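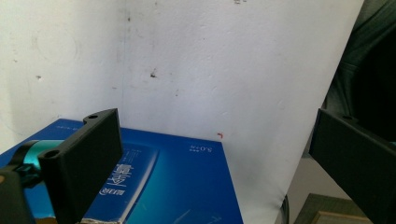
Unit 6: Stepfamilies and the "instant bond" claim
Marriage and Family, evening section, 7/7/18
Reading: Kozłowski, chapter on second households

Start with the claim you'll meet in every advice column: if the couple is solid, the kids will come around. Ask who measured "solid" and who measured "come around." Usually it was the couple, both times.

The Plostley survey. Mailed to 800 remarried couples, 306 returned. Of those, 71 percent called the stepparent and child "close." I wouldn't lean on that number much. Couples who had already split up weren't on the mailing list, and no child filled out a form. Keep the response rate in your notes, you will need it for the paper.

Kozłowski's objection. Jarosław Kozłowski argues that "close" is the wrong word to ask about anyway. A nine-year-old can like his mother's new husband and still not want him at the school play. Fair point, though his own evidence is interviews with 90 adults remembering childhood, and memory gets tidied up.

The Wysocka stages (fantasy, friction, settling). Learn them, they come up in November. But notice that a family can be placed in any stage after the fact, and that "friction" has no end date. What would count against the model? I haven't found an answer in the text.

Terms: loyalty conflict, gatekeeping, residential vs. nonresidential stepparent.

For next time: two pages on one love story you know, told first by the new spouse and then by the child. Change the names. Don't give it a moral.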